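Food Packaging and Shelf Life
Handout for Week 6
Instructor: Shakuntala Bhardwaj

Read this before the lab session. Chapter 4 of the course reader covers the same ground in more detail, but the chart of gas transmission rates in it is out of date and you should skip it.

1. What a package has to do

Most dry snack foods do not spoil the way meat or milk does. They go stale. A cracker or a chip picks up water from the air and turns soft, and the fat in it reacts with oxygen and starts to taste like old paint. Both changes are slow if the package keeps water vapor and oxygen out, and fast if it does not.

Light matters too. It speeds up the reaction between fat and oxygen, so a fried product in a clear wrapper on a bright shelf will usually turn before the same product in an opaque one.

2. Water activity

Water activity is a measure of how much of the water in a food is free to move or react. It runs from 0 to 1. Do not confuse it with moisture content. Honey and bread can hold fairly different amounts of water and still behave in ways you would not guess from the percentage alone.

Crisp foods lose their crunch once water activity climbs past a certain point, which differs by product. You will find that point for two crackers in the lab.
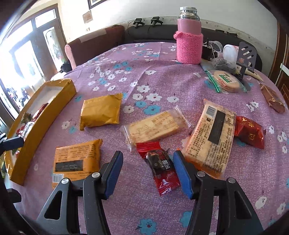 Figure 1. Packaged snacks, including a clear plastic packet and a small packet with crimped ends.

3. Seals

A good film with a bad seal is a bad package. The usual causes of a weak seal are crumbs or oil in the seal area, jaws that are too cool, and too little time under pressure. Jaws that are too hot cause trouble as well - the film thins out next to the seal and splits there later.

In the Kemley study we discussed last week, 3,321 packets were checked for leaks and 92 failed. Of those, 17 had crumbs in the seal. Work out both percentages and bring them to class. Also write one or two sentences on why a leak test at the plant might miss packets that leak after shipping.

4. Date marks

A "best by" date is mostly a statement about quality. The producer picks the date from storage tests, often run at a higher temperature to save time. The weak spot in that method is that heat does not speed up every reaction by the same amount. A product may fail in the test from one cause and on the shelf from another.

Reading for next time: the Sandhu paper on oxygen absorbers, sections 1 to 3 only.

The lab report is due 21/05/2026 and is marked out of 100. Late reports lose five points a day. Put your bench number on the first page and attach the raw readings - a typed copy is fine.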